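About Prustlow

We look after metal bins. Open-topped ones mostly, the big gray kind parts get dropped into all day long. Tanvir Wanigasekara started out in April with 2 benches and a borrowed van, fixing whatever the Munshi yard sent over. Still do. Dents, bent rims, bad welds, worn paint.

A bin that works for a living gets scratched. Fine scratches over the floor, cloudy patches, paint gone back to bright metal on the slopes. Most of that is only looks and we'll tell you so — no point paying for a repaint you dont need. What we check first is the floor and the sloping sides, then the rims.

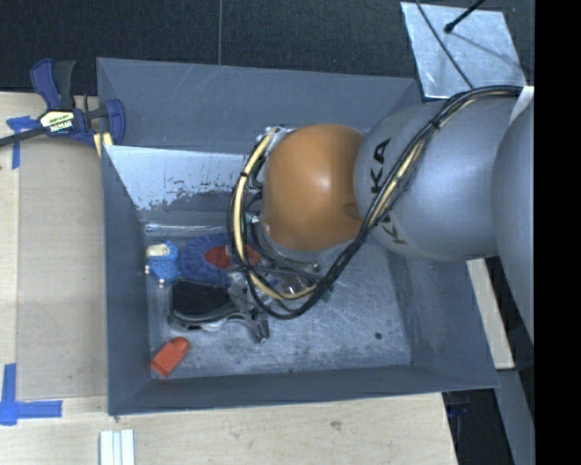 What we do

Straightening, patching, grinding, repainting. Relining too, ask for the Lonura liner if your parts mark easily. Roughly 85 bins through the shop in a normal month, more before the holidays.

Pickup and drop-off anywhere in Plokora. Small jobs welcome. One bin is fine, realy.

Where to find us

Unit 3601, Plokora Trade Park. Use the side gate, front one sticks. Call ahead if you're bringing a trailer — the yard is tight.

Page updated June 15, 2023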